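**Furniture news from Urwood (in a rush, sorry)**

Quick one before the van comes back. The office clear-out at Stirstead is nearly there. Most of the chairs are staying, the round table is staying, and Daryna Onyshchenko has finally got a yes on the money: 700 for tables, 800 for chair repairs. Not the 4,000 we asked for in March but we'll take it.

Chairs first. If yours sinks, squeaks or leans, put a bit of tape on the back and write what's wrong with it. Stepan Kuzmenko is doing gas lifts and castors and he can't guess. Tall mesh ones get done before the rest, most complaints by far. 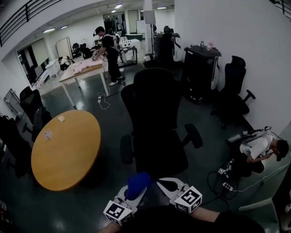
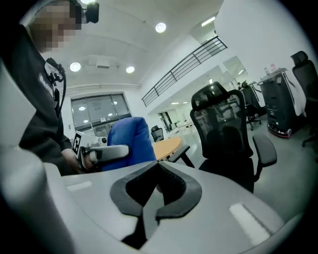 Round table: Koskela offered to swap it for a square one, we said no. Good for a quick chat, fits by the chairs, people like it. Please use a mat under hot mugs tho. The top marks easily and Stepan isn't sanding it again.

Fabric folding goes on as usual at the long table, mornings only. Fold in half, then half again, flat pile, biggest at the bottom. Anything torn goes to Jasa for patching, dont hide it in the middle of the pile.

Still wanted: 4 castors, black, push-fit. And a decent screwdriver. Ask for Daryna at the door, before ten if you can.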